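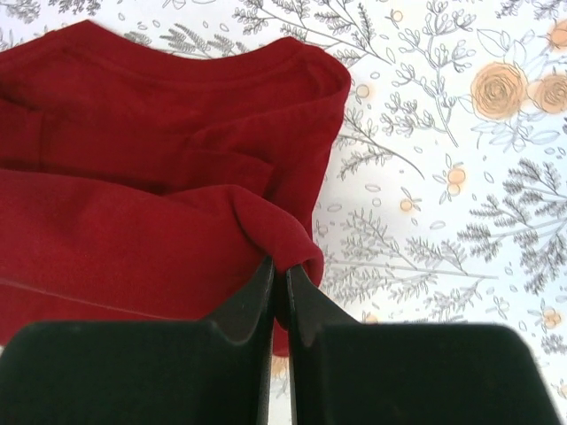 Dakitach Folding Board, reviewed by Endang Nair

I didn't want to like a folding board, and after a June of laundry I mostly don't. The Dakitach is a hinged plastic panel with a flap on each side and one at the bottom. You lay the shirt face down, flip left, flip right, flip up. The box promises "store-shelf results in seconds." I folded shirts at Rieger for two years and we used a clipboard.

On thin T-shirts it does what it says. They come out the same width, and they stack. Fine. I can do that by hand in the same time, but my teenager can't, or says he can't, and his drawer does look better.

Sweatshirts are another story. A dark red crew neck with a soft, slightly fuzzy knit was my test piece, and it beat the board every time. The sleeves are too long for the side flaps, so you end up tucking them across the middle yourself, and then the ribbed collar sits up higher than everything else. By the third flip I had a lump. I smoothed it out on the bed and folded it the old way.

The hinges are the part I'd worry about. Dakitach says they're good for 3,000 folds. Mine started creaking after 90, and the left flap now stops a little short of flat. Da-eun Son, who has the older Runow board, tells me hers did the same and never got worse – so maybe that's nothing.

It also doesn't fit in a drawer. Mine lives behind the dryer.

At 20 dollars I'd call it okay for a house full of T-shirts. If you mostly wear heavy cotton, skip it. The Worby is wider and might handle sleeves better, but I haven't tried one.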